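Volunteers wanted for a study of sleep and shift work

Posted April 24, 2021

The Wundley Sleep Study is looking for adults who work nights, early mornings or rotating shifts. We want to find out how people fit sleep around their working hours, and what happens to their meals and their time with family when the rota changes. The study runs until the end of August and is led by Tarek Lahlou.
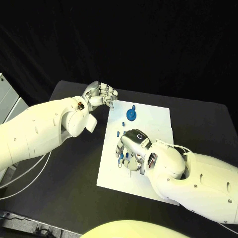 Who can take part

You can apply if you are aged 18 to 59 and have worked shifts for at least six months. Bakers, drivers, carers, cleaners, warehouse staff and hospital porters are all welcome. You do not need to sleep badly to join. Please do not apply if you are pregnant, have been treated for epilepsy, or take prescribed sleeping tablets.

What you will be asked to do

You will keep a sleep diary for 41 days. It takes a few minutes when you wake up and a few minutes before you go to bed. During that time you will also wear a wrist monitor, day and night, except in the bath or shower. We ask you not to change your usual habits — if you normally have coffee at four in the morning, carry on.

There are two visits to our rooms at Thygesen House, one at the start and one at the end. Each lasts two hours.
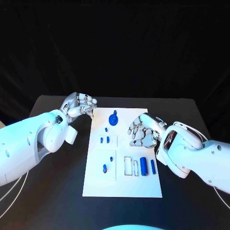
The visits cover your work history, your usual bedtimes and a short set of attention tests. These are done sitting down, with a break halfway through. In one of them you listen for a tone and press a key; in another you sort printed cards by shape. Light matters in this kind of work, so the tests are not done beside a window. Tell us beforehand if you wear glasses for reading and bring them with you.

Payment

You will receive £404 for completing the whole study. If you leave early you will be paid for the days you have finished. Bus and train fares are refunded on the day, so please keep your tickets. Parking is free in the yard behind the building.

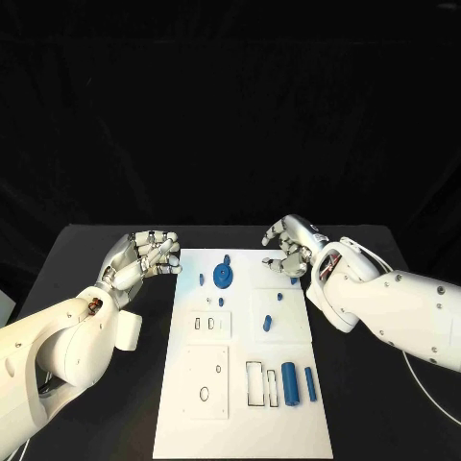 Payment is made by bank transfer within three weeks of your second visit. We cannot pay in cash or vouchers. If you receive benefits, check whether the payment affects them before you sign up.

Your information

Diaries are stored under a number and kept apart from your name and address. Your employer will not be told that you are taking part. You can withdraw at any point without giving a reason.

How to apply

Ask for a form at the Thygesen House front desk or telephone and leave a message for Shahzad Marwat, who arranges the visits. Say which shifts you work and when it is best to ring you back — we can call in the evening.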